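## 4. Loading and unloading the rack

These steps apply to the Skornulness tabletop rack with diamond-shaped cells, in the assembled form described in section 3. Tighten all the screws before you put any glass in it. A rack with a loose brace will lean when one side is heavier than the other.

1. Stand the rack on a flat, level surface. Leave 55 mm clear behind it.
2. Check each joint by pressing lightly on the slats. If a joint moves, go back to section 3 and retighten it.
3. Wipe the bottles with a dry cloth. Do not load bottles with oil or drink on the outside.
4. Begin with the lower cells, working from the middle outwards.
5. Slide each bottle in slowly until the body rests on the bars. Do not let it drop the last part of the way.
6. Fill the upper cells last.

**Caution:** Do not use the rack for bottles longer than 300 mm. They stick out too far and are easily knocked.

**Note:** Wine with a natural cork should be kept on its side. Screw-cap bottles can be kept on their side or upright.

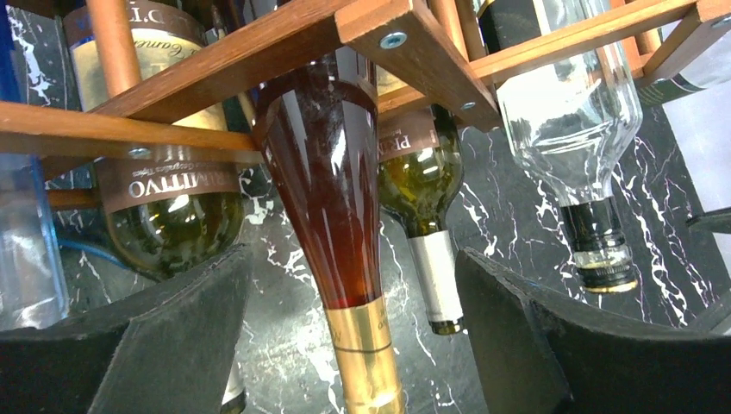
**Can I keep different kinds of bottle in the same rack?**

Wine, spirits and empty bottles can share a rack, provided each one fits its cell without force. Put the heaviest in the lower cells. Spirits are better stored upright if you mean to keep them for a long time, as strong alcohol can damage a cork.

### 4.1 Unloading

1. Clear a space beside the rack before you start, large enough for the bottles you are taking out.
2. Empty the upper cells first, then the lower ones.
3. Hold the bottle by the body with one hand and steady the rack with the other. Do not pull on the foil or the cap.
4. Turn the bottle upright once it is fully clear of the bars.
5. Set it down away from the edge of the table.

If a bottle sticks, push it back a little, turn it a quarter and try again. Labels that have come loose can catch on the wood.

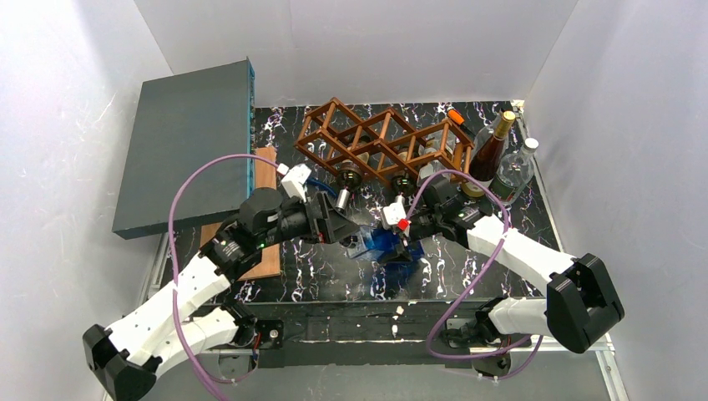
Bottles taken out can stand next to the rack while you clean it, but move them elsewhere before you lift or turn the rack itself. Never carry it with bottles inside.

### 4.2 Cleaning

Dust the bars with a soft brush. For marks, use a damp cloth and dry the wood straight away. Jastar wood wax may be used twice a year; leave it for 8 hours before reloading.

Replacement screws are listed in section 6 under part number 267.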